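We're looking for two people to help run our parish listening project

Hi, I'm Noémie Marchal, and I look after adult programs for the Gasbridge group of parishes (four churches, three pastors, one very tired photocopier). Last November we started a listening project. The idea was simple enough: sit down with people who belong to our churches, or who used to, and ask them what church has been like for them. Then write it down properly, and give it to the people who make decisions.

I figured we'd get a couple dozen replies. We mailed 2878 letters, one to every household on the old rolls, including the ones marked "moved away" or "lapsed," and 70 people have sat down with us so far. Some talked for ten minutes and some for three hours. One woman brought a folder of every bulletin her father had typed from the day the hall opened, and we read most of them together before she got to what she came to say. 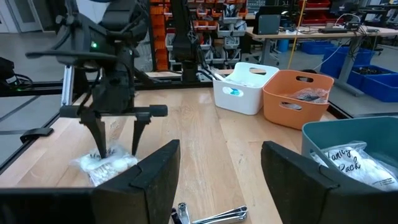
So now I have a good problem. There's a waiting list, it's almost 100 names long, and it's just me and Yolandi Ngubane doing the interviews in the evenings. We need help, and the parish council has agreed to pay for it (thank you, parish council!).

What we're hiring for

Two part-time listeners, 13 hours a week each. The contract runs through the end of next spring. You'd mostly work afternoons and evenings, with one Saturday a month when we do group conversations at the Trerndale hall. Pay is hourly, on the diocesan scale for lay staff, and I'll send you the current rate before you apply if you email me and ask. Mileage is paid too. Trerndale is a long drive from the other three churches and I wouldn't want you eating that cost.

What you'd be doing

Mostly you'd be meeting people. Some come to the office, some want you at their kitchen table, and a few would rather talk on the phone with the lights off. You'd record the conversation if they say yes, take notes by hand if they say no, and type it up within the week. Every person gets their own transcript back before anyone else reads a word, and they can cross out whatever they like. We've had people cross out nearly everything and then call a month later to put it all back in.

You'd also help Yolandi sort the transcripts by subject. Baptisms, funerals and money come up constantly, and so does the closing of the Collotero chapel, which people around here are still upset about. I grew up going to that chapel, so I get it.

Then there's the unglamorous part: calling people back, booking rooms, setting out chairs, making coffee. I do it, Yolandi does it, and you'd do it too.

Who we'd love to hear from

You don't have to be a member of our church, or of any church. Yolandi is Methodist and she's better at this than I am. What matters most to me is that you can sit quietly while someone takes a long time to find a word — and that you won't jump in to defend the church when they say something hard about it. If you've worked in hospice, social work, teaching, a library or a hair salon, you probably already know how to do this.

You should be able to type at a decent speed and keep a confidence. Spanish would be a huge help. A driver's license would be too, but if you don't have one, still write to me and we'll see what we can work out with the bus.

A few things to know before you apply

Some of what you'll hear is painful. Most of it isn't, but some of it is. Before your first interview you'll do two days of training with us, including the diocesan safe environment course, and we run a background check on everybody. If somebody tells you about abuse, recent or long ago, there's a reporting procedure and we follow it every time, and you'll never be left to handle it by yourself. You'll also have a paid hour each month with Dr. Awasthi, a counselor who has no connection to the parishes. I use my hour. Please use yours.

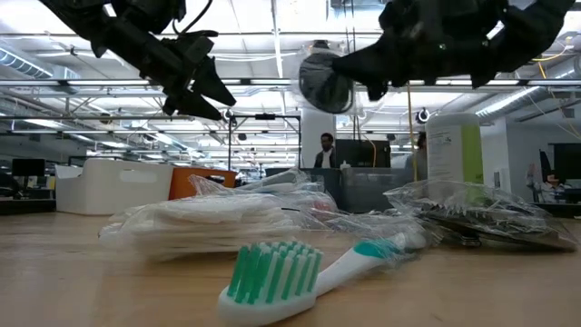 How to apply

Send me a letter, a page or so, telling me about a time you listened to somebody and it changed your mind. Handwritten is fine. Add a résumé if you have one, and the names of two people I can call (one of them shouldn't be related to you). Drop it at the Gasbridge parish office or mail it there, marked for my attention.

I need everything by Fri 23 August. Yolandi and I will read the letters over that weekend and call everyone who wrote, including the people we can't hire this time around. Interviews will be at the office, pretty informal, and you'll meet us both.

Not looking for a job, but want to be on the list to talk? Call the office and leave your first name and a number — that's all we need. If you'd prefer to talk with Yolandi than with me, just say so in the message.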